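08/10/2026

Print | E-mail

Spent half the morning reading up on malaria shots and who gets them first. Bitham has a clinic and 147 kids on the list, and they were sent 18 doses — eighteen!

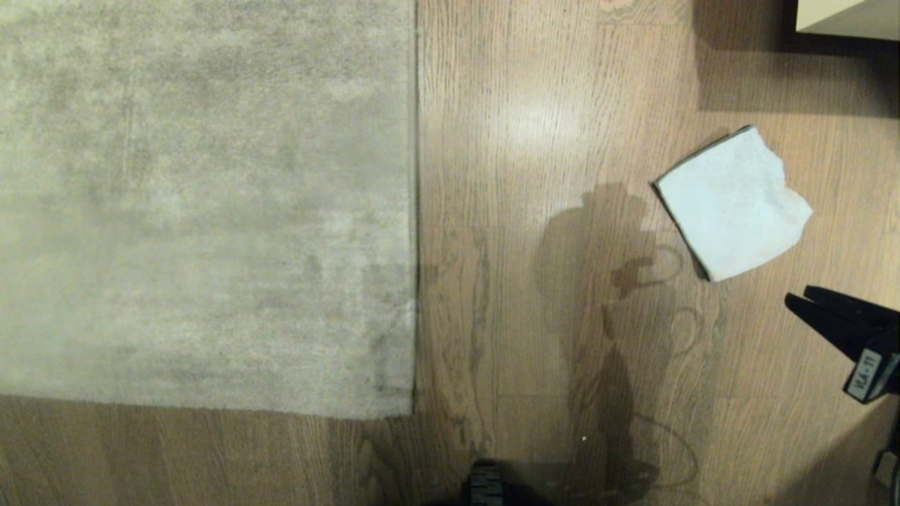
Vivek Rastogi wrote back that Swai got even fewer, and that the July shipment is still stuck at the port.

I want to call Grenda again tomorrow, if the line holds. 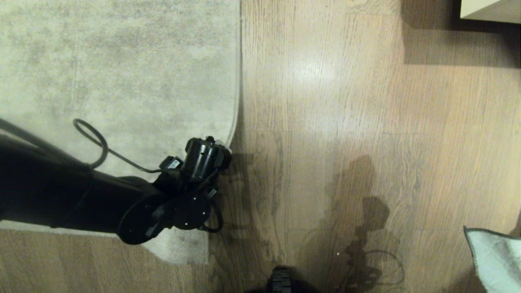 Then there's the price, which went up twice since spring (grr).

2 comments

Jendetti: Same in our district.

Mo: Keep writing!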